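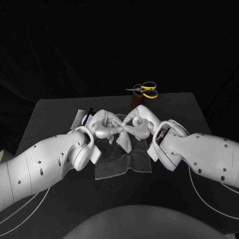 Gray towel on a gray table

About Famwood

Famwood is a small laundry and linen service for guest houses. Lawal Yusuf opened it in September with 4 washing machines and one van, and today we work for 128 houses in Matow and Urkier. We wash, iron and bring back the linen within two days.
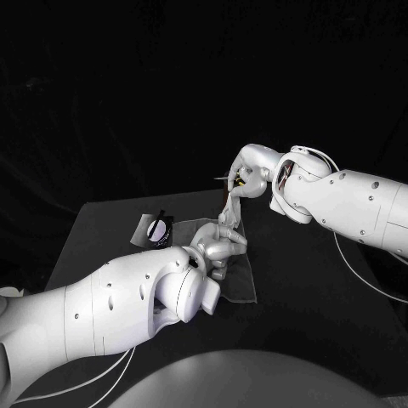 Our customers ask us mostly for bed sheets and table linen. Each house has its own bag and its own list, so the pieces are not mixed. White cloth, like the piece held over the dark table, we always wash separately - also when the order is very small. For new orders please write to our office in Urkier.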